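Manden Collect
Simulated teleoperation package for two-arm manipulation data

Manden Collect is a software package for recording demonstrations in simulation. An operator drives a two-arm robot through tabletop tasks, and every run is saved as a training episode. It comes from Gustevero and is sold by the seat or as a site license.

What you get

The package includes the simulator, the teleoperation client, the episode recorder and a review tool. The standard library has 54 rooms, furnished and lit, with tabletops in several kinds of stone and wood. Household objects are drawn from a separate library and can be placed by hand or scattered by a seeded script. The same seed gives the same layout on any supported machine.

Each episode contains:

Joint positions, velocities and commanded targets for both arms
Gripper opening and gripper command
Color and depth from the overview camera and the close gripper camera
Object poses at every step
Task text, operator ID, room ID and seed
A success flag, set by the operator and editable in review

How recording works

The operator picks a task from the queue and presses the left pedal to start. The right pedal ends the episode and opens the save prompt. A run that goes wrong can be kept, marked as failed or thrown away. We recommend keeping failures, at least for the first few hundred episodes, and filtering them later. Storage is cheap and a failed grasp followed by a second try is often useful to a policy.

Layouts reset in under 7 seconds on the recommended hardware. Operators can skip a layout if the object can't be reached, and skips are logged with the seed so the placement script can be corrected.

Overview and close views from one recording session:

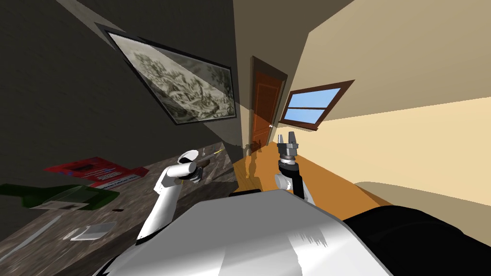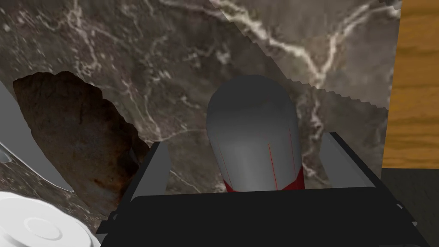

Review and export

The review tool plays all camera streams in step with the joint traces. Episodes can be trimmed at either end, relabeled or split in two. Edits are stored beside the original file, which is never overwritten. Export writes one folder per task with an index in plain JSON. Depth can be left out to save space.

The Toledo starter set is included with every license. It holds 1,844 reviewed episodes of pick, place and handover tasks, recorded by our own operators in August. Use it to check your training code before you collect anything yourself. It isn't large enough to train a general policy and we don't suggest trying.

Requirements

Linux workstation with a dedicated graphics card, 32 GB of memory, and a pair of supported hand controllers. Foot pedals are optional; the same functions can be assigned to keys. The review tool also runs on a laptop with no graphics card, at reduced playback quality.

Known limits

Liquids and cloth are not simulated. Thin objects lying flat on a surface are hard to pick up with the default finger pads, and we advise raising the friction setting for those tasks. Custom robots can be loaded, but the mapping from hand controller to arm has to be written by the customer or ordered as a service.

Ordering

Licenses run for 2 years and include updates. Seats can be moved between machines at any time. Setup and operator training are available at our Turkbridge office or on site. For quotes and custom rooms, contact Maximiliano Cabral in sales.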